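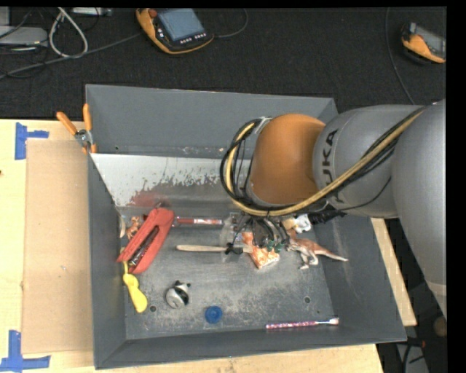
Doter 19 open work bin, gray, on tabletop. Floor and coating show wear.

Products > Bins and Trays > Open Metal Bins > Doter 19

Doter 19 Open Work Bin

The Doter 19 is an open-top metal bin for holding mixed small goods on a table or bench. It has four walls, no lid and no dividers. Items are placed in from above and taken out the same way. Tridemari supplies it as a single unit, with or without the coated rear panel.

Body

The plan is roughly rectangular. The back wall is the tallest and the front wall is low, so that contents can be reached without lifting the forearm over an edge. All walls slope. The right wall slants outward toward the front corner, and the bin should be given clearance on that side when it is set next to another unit.

Walls and floor are gray. The floor has two small round holes, one toward the left and one toward the right. They are drain holes and also accept the hold-down screws in the Yusuf mounting kit (ordered separately). Do not plug them if the bin is washed in place.

Rear panel

A sloped panel with a white coating sits under the back wall. It returns items toward the floor of the bin and gives a light background behind them. The coating is a wear surface. It goes first along the lower edge, where goods strike it, and dark gray metal shows through once it has flaked. Loss of coating at this edge does not affect the strength of the bin. Loose flakes should be brushed off before the bin is used for anything with exposed adhesive or fabric.

Replacement panels are stocked at Bastville and ship flat. Fitting requires one hex key, supplied.

Floor finish

The floor is left uncoated. It scratches with normal use, and the scratches are pale and easily seen against the gray. Worn patches form where items are dropped or dragged most often. Neither is covered under warranty. Customers who need an even background can order the floor mat, which is cut to leave both holes clear.

Suitable contents

-- Kitchen utensils and other long, light pieces
-- Zippered or open cases, laid flat or diagonally
-- Small figurines and molded toys
-- Sticks and thin flat pieces

Thin pieces tend to come to rest against a wall and can be hard to pick up from there. Keep them toward the middle of the floor if access matters. Tall pieces will stand, but should be kept away from the front wall -- it is too low to stop them from tipping out.

Not suitable for liquids, loose powders or anything with a surface temperature above that of hot tap water.

Placement

Set the bin on a flat, level top. A wooden tabletop is adequate. Fit the adhesive feet on finished wood, as the underside edges are deburred but not rolled. The bin should not overhang the table on any side.

Cleaning

Wipe with a damp cloth and mild detergent. Reddish smears on the white panel from plastic or printed goods usually lift with isopropyl alcohol. Do not use scouring pads on the coating. They can be used on the floor, with the grain, if appearance is not a concern.

Ordering

Doter 19, with rear panel: part 2000-P
Doter 19, without rear panel: part 2000
Rear panel only: part 17-P
Floor mat, two-hole: part 17-M
Yusuf mounting kit: part 17-Y

Part 2000 cannot be converted to 2000-P after purchase. The panel tabs are cut before the body is folded -- order the right version at the start.

Units bought before July have a different tab spacing and take the older panel. State the date of purchase when ordering part 17-P.

Technical questions: Lăcrămioara Ardeleanu, product support, Bastville.

Page revised Feb 6, 2021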